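The Small Joy of the Hotel Tea Tray

I have a ritual in hotel rooms, and it starts before my coat is off. Some people test the mattress. Some go straight to the window. I go and find the tray.

You know the one. It lives on top of the minibar, or on a shelf by the wardrobe, or on a slab of stone beside the bathroom door, and on it there's a kettle, a couple of cups if you're lucky, and a little pile of packets that somebody has chosen for you without knowing a thing about you. I love it beyond all reason! I've stayed in places with rooftop pools and come home talking about the cookies.

My family thinks this is a sickness. Maybe so. But for the past two years I've kept a notebook of every tray I've met, and when I mentioned it in this magazine last June, the mail started coming in and it hasn't let up. Readers sent me tales of perfect shortbread and tragic creamer. One wrote four pages on stirring sticks (I read every word, twice). So consider this the long version, for all of you who also unpack the tea before the toothbrush.

Start with the kettle, because everything else depends on it. Hotel kettles are a breed of their own. They're smaller than the ones at home, usually enough for two mugs and a splash, and they tend to have short cords that reach the outlet only if you move the whole tray six inches to the left. The old white plastic jugs with the wobbly lids are slowly disappearing, and what I'm seeing more and more is a slim black cylinder that looks like it belongs on the counter of somebody with very good taste in lamps. At the Vaher, where I spent a wet Wednesday night on my way north, mine came to a boil so quietly that I forgot it and had to start over.

The best thing to happen to these kettles is the separate base. You lift the pot off, pour at the desk or by the armchair or wherever you've made your nest, and the cord stays behind. If the base comes packed away from the kettle, it takes a second to set up: put it down flat, run the cord toward the wall so it doesn't cross the front of the tray, and then sit the kettle on top. I like the handle facing whichever hand I pour with. Fussy, I know, but at seven in the morning I want no decisions.

Then there's the tray itself, and oh, I have opinions. A flat tray is a fine thing until you bump it. Then the sugar goes one way and the tea goes the other and you find a packet of decaf under the bed at checkout. A raised rim solves most of that. A rim plus a built-in compartment is better still, with the kettle at one end and everything small corralled at the other. Tall things go to the back, flat things to the front.

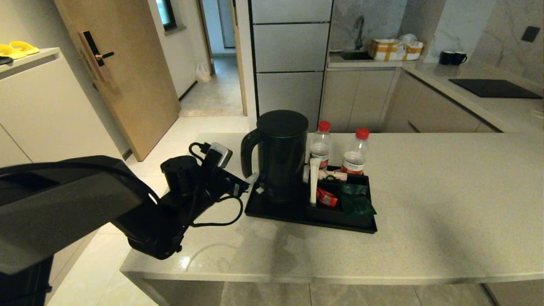
Silvia Polák would throw out half the sachets. She wrote to me that a tray wants one good black tea, one herbal, decent coffee and nothing else, and that every extra packet is just something to dig through before you're awake. Two of each, she says, and fold the tops the same way.

I see the appeal, Silvia, I do. A pared-down tray is a beautiful thing. But I'm a rummager at heart, and half the fun for me is turning over the pile and finding a mint tea at the bottom when I was sure there was only breakfast blend. I stayed at the Pritelia years ago and there were 12 different packets in the compartment, including a hot chocolate so thick I had to eat the last inch with a spoon. I still think about it. I can't remember a single thing about the bed.

Where Silvia and I agree is on coffee. Instant coffee in a paper stick can be perfectly pleasant, and I've warmed up to it over the years, particularly the darker roasts. The trick is to let the boiled water sit for a minute before you pour and to use less of it than you think. Half a cup, stir well, taste, then top up. People drown it, and then they blame the coffee.

The tea is where a hotel can really shine. I want the bags individually wrapped, so they don't all taste like each other. I once had a lemon verbena that had spent too long beside a smoky black tea, and it was like drinking a campfire in an orchard. My favorite find of the past year was a box of loose-leaf samplers from Tastinness, left on the pillow at a guesthouse with a paper filter tucked under the lid. I made three cups that night and slept not at all. Worth it!

And please, please, bottled water. I know plenty of people fill the kettle from the bathroom tap, and I do it too, but after a long day of travel I like a bottle for drinking and a bottle for the kettle, and I like them standing right there on the tray where I can reach them in the dark. In places with hard water it makes a real difference to the tea as well. You lose that cloudy film on top, and a delicate green keeps its color.

Milk is the great unsolved problem. The little pots squirt. The powder clumps. Several of you have told me you travel with your own, and one reader carries oat milk in a shampoo bottle, clearly labeled, she promises. If there's a fridge, ask at the desk for a small jug of fresh. I've hardly ever been turned down, and at the Stoter they brought it up with a saucer over the top to keep it cold, which made me want to move in.

I've started keeping a tray at home now, in the guest room. It was the easiest project I've taken on in ages. I bought a plain one with a high edge, put my second-best kettle on the left and a shallow dish on the right, and filled the dish with whatever we had too much of. Tea, a few sugar packets, ginger candies, a coffee I'd been saving. My sister stayed for a weekend and didn't come down until ten. When I went up to check, she was sitting on the floor in her robe, on her second cup, sorting the packets into piles.

She's asked for peppermint next time, and a bigger mug.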